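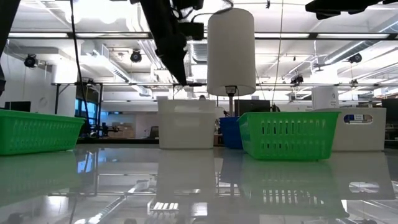 Decluttering and Storage: Your Questions

I get a lot of emails through the newsletter (2,137 of you now, hello!) and the same questions come round again and again, so I've put my answers on one page. If yours isn't covered, the contact form still works.

Where do I start if the whole house is a mess?

One drawer. I mean it. When I moved into the flat on Ustby Road I tried to do the entire kitchen on a Saturday and ended up eating toast on the stairs because I couldn't reach the table. Pick the drawer that annoys you most, tip it out, wipe it, and put back only the things you'd go looking for. Then stop and have a cup of tea.

Should I buy boxes first?

Please don't! I did, and I had a cupboard full of empty boxes for a year. Sort first, measure the shelf, then shop. Take the measurements with you on your phone, and measure the depth as well as the width (I have forgotten the depth twice).

Clear boxes or coloured ones?

Clear for anything you use less than once a month, so you can see what's in there without pulling it down. Coloured for everyday stuff, if you like colour. My sister-in-law Firouzeh Vahidi has a colour for each child and it works a treat, although the youngest keeps swapping them.

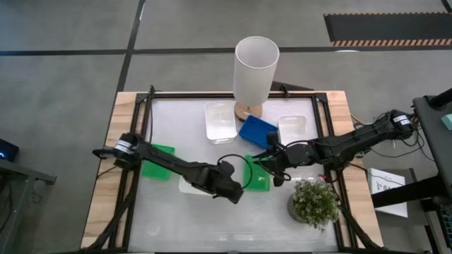
Do I need to label everything?

No, and I'd go easy. I label the loft, the freezer and the medicine box. Masking tape and a marker pen are fine. I did try a proper label maker and spent a happy evening naming jars of rice that were very obviously rice.

What about paperwork?

I keep one folder for the house, one for the car, one for each person and one called "waiting". Everything in "waiting" gets looked at on the first of the month. Old bills I shred once the new one has come in and I've checked it. Birth certificates, wills and anything to do with the mortgage live in a separate wallet near the front door.

How do I let go of presents I never liked?

Oh, this one fills my inbox. Keep it for a year, and if it hasn't come out of the cupboard by then, pass it on to somebody who'll enjoy it. I gave away a fondue set in April and felt guilty until teatime. 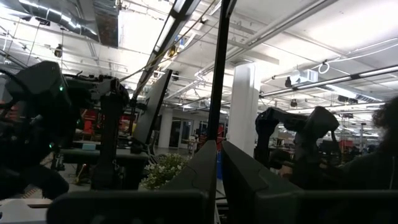

Parisa Karimi

Updated 24 July 2024

My partner won't get rid of anything. Help?

Leave their things alone, first of all. I cleared out my husband's cables once without asking and I still hear about it. Give them a shelf or a cupboard that is all theirs and shut the door on it. Quite often they'll start by themselves once they see your side looking nice.

How often should I do a big sort-out?

Twice a year suits me, when the coats go away and when they come back out. Kids' clothes need it more often, especially shoes.

Do you do home visits?

Only in Planuvberg and the villages nearby, and I'm booked up until the autumn. A half day is £178, tip run included if it fits in my car.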